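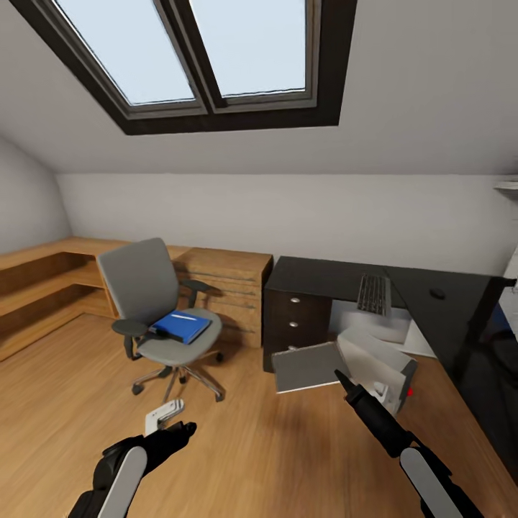

**Wurkorwood Shared Workshop, Levthorpe – Robot Bench**

**FOR IMMEDIATE RELEASE**

## Home-built two-armed robot gets its first public outing in August

I've been promising the local press something to write about for ages, so I'm very happy to say that Miko, the two-armed robot a few of us have been building at Wurkorwood, will be on show at our open day on a Saturday in August. Doors open at 10am at the McKinnon Yard workshop, Levthorpe, and it's free to come in.

Miko started on my dining table (sorry, family) and moved to the shared workshop once the second arm made eating impossible. The arms are black, each with a gripper on the end, and they're meant for the sort of odd jobs you find in a home office: picking a folder up off a chair, moving a box, shutting a drawer that's been left open. Small stuff, but you try teaching it to a pair of arms in your spare evenings!

Before we let Miko loose on anybody's furniture we practise on the computer. Our main practice room is a made-up attic office, with a big skylight in the sloping ceiling, desks round the sides, a wood floor and a grey office chair with a blue folder on the seat. I got a bit carried away with the drawers. We can put the arms wherever we like in there, run a job, reset the room and go again, and the only thing that suffers is the fan in my old PC.

So far we've logged 775 practice runs in the attic. Of those, 769 ran through to the end without the program crashing, and I'm chuffed to bits with that number. To be clear, a run that gets to the end is one thing and a folder safely in the gripper is another. We're keeping a separate tally for the second and I'll put it up on the wall at the open day, good or bad.

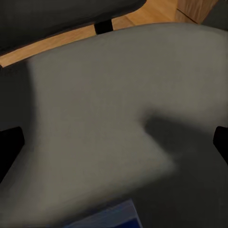
The chair has been the hardest part by miles. A pale, plain cushion gives you very little to go on when you're judging distance from close up, and shadows fall across it that look a lot like solid things if you're a computer. We've spent most of our time lately on that one seat – moving the lights, shifting the folder nearer the edge, bringing the grippers in from either side and seeing what Miko makes of it. I dream about that cushion.

The next step is to do the same job for real. We've got a desk and a swivel chair set aside in the workshop, and the target is 4,000 practice runs on the computer before the real arms are allowed to work with anyone standing near. On the open day they'll be running behind a barrier, with a big red stop button and one of us on it the whole time.

What to expect on the day:

- Miko running at 11am and again at 2pm
- a turn at steering the arms round the attic on screen (20 places, put your name down at the door)
- spare gripper parts to handle, and a table of the ones we broke
- tea, and usually cake

You don't need to know anything about robots. Half of us didn't when we started, and we're still short of people who can solder neatly or sew a decent cable sleeve.

Press are welcome from 9.30am, before it gets noisy. If you'd like a chat or a go with the arms on screen beforehand, drop in at McKinnon Yard on any bench evening and ask for the Robot Bench.

**ENDS**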